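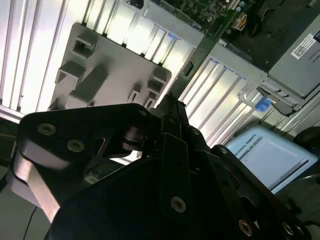 A black gripper in front of an open desktop computer chassis.

Room counts are the wrong number

Opinion
2022-06-28

Most listings for small vacation properties open with the same facts: how many rooms there are, how far the beach is, whether the front desk stays open at night. The order hardly varies from one booking site to the next. I have come to think the room count should be removed from the top of the page and replaced with the cancellation terms, stated in one line, in local time.

A room count tells a traveler very little. A property with 27 rooms may have one person on duty and a single kettle per floor. A property with 7 may belong to a larger group that handles check-in from another town. The number describes the building. It does not describe the stay, and it has no effect on what the guest pays if a flight is moved.

Cancellation terms do have that effect, and they are badly written almost everywhere. Consider the phrase "free cancellation until 5 days before arrival." Before arrival could mean before midnight at the start of the arrival date, before the check-in hour, or before the hour the guest entered as an expected arrival. Each reading gives a different deadline. The booking engine applies one of them, and the guest usually learns which one from the charge.

I looked at the same week in June on two sites, Brandico and Temden, for an apartment hotel in Salness. Brandico gave the deadline as a date with no hour. Temden gave an hour with no time zone. The property's own page used the word "flexible" and linked to a policy that covered a different rate. The full charge for a late cancellation was 425 euros on both sites, and on neither did that figure appear before the payment page. A guest who compared the listings with care would have learned the size of the swimming pool to the nearest meter and nothing firm about the deadline.

The usual defense is that terms vary by rate, and that a listing describes the property as a whole. This is true of the data as it is stored. It is a weak reason for the way it is displayed. Price also varies by rate, and every site manages to show a "from" price beside the property name. A strictest deadline could be shown the same way - one date, one hour, one amount - with the looser rates listed further down for those who want them.

A second defense comes from owners of small properties, and I take it more seriously. A family with a few apartments cannot resell a room at short notice as easily as a chain can. They need strict terms, and they fear that a strict line at the top of the page will send guests elsewhere. Some guests will go. Those guests are the ones most likely to cancel late and dispute the charge afterward, and an owner who loses a morning to a dispute has lost something too. Mudaliar, a small agency that lets apartments along the same coast, already puts its deadline directly under the property name. The terms are severe. They are also clear, and I booked with them for that reason.

Sites could make the change without asking owners for any new information. The deadline is already calculated, because the system must know when to charge the card. It is held in a field and compared with a clock. Printing that field on the listing is a small piece of work, and the same value should then appear in the confirmation email, in the calendar file and on the page where the booking is canceled.

I would keep the amenities list as it is. People do want to know about parking. The room count can go near the bottom, next to the year of construction.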